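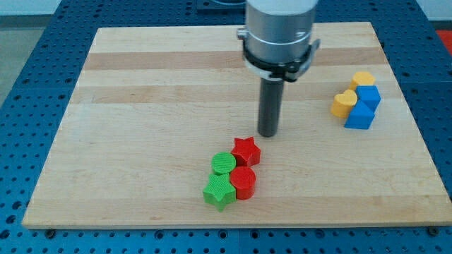

Price the table before you price the arm

Every February somebody hands me a quote for a robot arm and asks if it looks fair. It usually does. The arm is the one thing in the budget that gets shopped around properly.

My doubts are about the rest. Pushing printed stars and hearts across a maple-colored board sounds like cheap work, and the blocks are cheap. The perforated table under them is a different story. So are the clamps, the brackets, the finger itself, and the hours spent bolting it all down and then moving it 9 inches to the left.

Shafiq Wickramasinghe showed me his plan for a Zoren cell last year. It had 14 lines. Fixtures got one of them, marked "misc." By spring he had 233 receipts, and "misc." had eaten the training money.

Vendors like Grovik will sell you a bundle to fix this. I don't trust bundles – you pay for a gripper when a plain stick would do the pushing. Ask for the parts list. If they won't send it, wait a year.

And please, buy for the task you have now. A job with eight blocks on a board doesn't need an arm sized for pallets, whatever the brochure says about growth.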